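Lullis Films announces the Idton premiere of "The Salt Ferryman"

GRERASVILLE, Oct 30, 2021 - Lullis Films is pleased to announce that "The Salt Ferryman", the second feature film by director and writer Ysaline Pichon, will have its first public screening in February at the Nechyporuk cinema in Idton. The film will then open in Grerasville, where most of it was made.

"The Salt Ferryman" is a period drama with sword fighting. It tells the story of Odran, a retired fencing teacher who carries salt and passengers across a river that divides two hostile towns. One night he agrees to take a young woman to the other side without asking her name. In the morning both towns are looking for her, and each of them accuses Odran of working for the other. The old man has not touched a weapon since the death of his best student, and he must decide if he will teach one more time.

The script is adapted from a short story which Pichon wrote when she was still an assistant editor. She kept the simple line of the story but added the character of the customs officer, played by Gilles Carré. Carré also prepared the fights of the film. He trained the two main actors for 10 weeks before the shooting began, and he asked them to practice first with oars, so that their movements would come from the work on the boat.

"I did not want beautiful fights," says Ysaline Pichon. "I wanted that we understand who is tired, who is afraid, and who is only pretending. Gilles showed me that a fight can be short and still tell us all this. Our longest one is under two minutes, and I am happy with that."

The production used very little music. During the crossings the audience hears the water, the rope and the breathing of the passengers. The sound team recorded these elements separately, at night, on a part of the river where there is no road nearby.

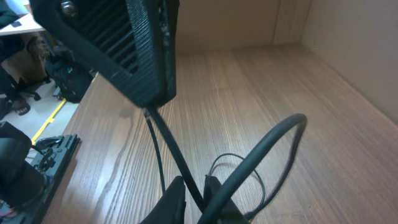
For the final duel, which takes place on the landing stage before sunrise, Pichon and Carré worked without a storyboard. They put the actors in the place and looked for the distances with them, and only after this the positions were written down. Carré draws every fight as lines on paper, one line for each body, and he explains them to the actors in this way. The line of the customs officer in the duel is like the thick black cable that rises, makes a large arch to the right and drops back down, while the line of Odran is the thin black wire in its smaller, looser loop, inside and below the arch. The younger man spends his strength on the outside and the older one stays in the middle and waits. Pichon liked this idea so much that she placed the camera higher than she had planned, so that the audience can follow both paths.

"In the beginning I thought that Odran should win by a secret technique, because this is what people expect," says Gilles Carré. "Ysaline refused it. She said he is a man who knows the distance between two river banks, and this is enough. She was right, and I had to change everything."

The Nechyporuk cinema, which has 220 seats, will show the film in its original version with English subtitles. After the screening there will be a conversation with Pichon and Carré, and the public is welcome to ask questions. Tickets will be on sale at the cinema desk from the beginning of the month. Persons who took part in the film as extras will receive their invitation by mail.

Pichon's first film, "A Room for the Judge", was a chamber piece with four actors and one set. It was shown in Grerasville and Idton and is still used in evening classes on screenwriting.

A press screening will be held in Grerasville before the premiere. Journalists who wish to attend, or to request an interview, are kindly asked to write to the press office of Lullis Films and to indicate the name of their publication. Stills and the complete list of cast and crew are available on request.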